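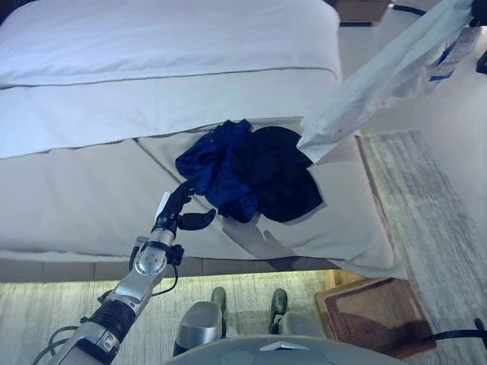

Left hand beside the laundry, guest bed, second week of the trial.

Blog > Home tech > Trials

Search this blog Go

October 6, 2018

I have had the Namater on a trial plan for two weeks now, and a few people have asked whether it is worth the money. It is a full humanoid, legs and all, rented out by Troltby with a clothes-handling package on top. The package is what I wanted to test. I don't need a robot that waves.

Setup took one afternoon. You walk it through the rooms, mark the furniture it may reach over, and tell it which surfaces are for clothes. I gave it the bed, which is the right height for it. It stands close to the edge and leans its arms in over the mattress.

Dark clothes on pale bedding are the easy case, and the manual says as much. Navy on a white sheet it finds every time. White socks on the same sheet it missed on 6 tries out of 53, and I had to point them out on the tablet.

The hands are better than I expected. They have proper fingers, and the grip on soft fabric is gentle. What it likes to do is take hold with one hand and keep the other one open and waiting. That makes it slow. A T-shirt takes it 3 minutes, and the fold is fine for a drawer.

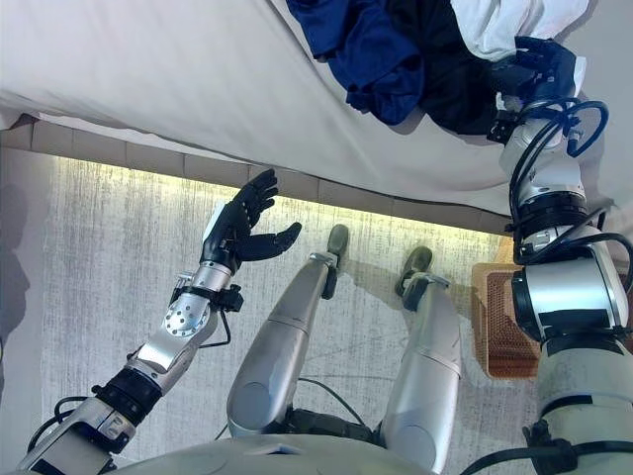

Fabrice Lefèvre wrote in to say that his went back after the first month. He found the folding good enough, but the cables by the wrist bothered him, and he would wait for the next version, which the dealer has promised for March. He also thinks the Pavliuk service contract costs too much for what it covers.

I agree on the contract. The cables don't bother me, though I keep mugs off the nightstand when it is working. I have the trial until the end of the month and will try towels next.

Filed under: Robots at home, Rentals, Laundry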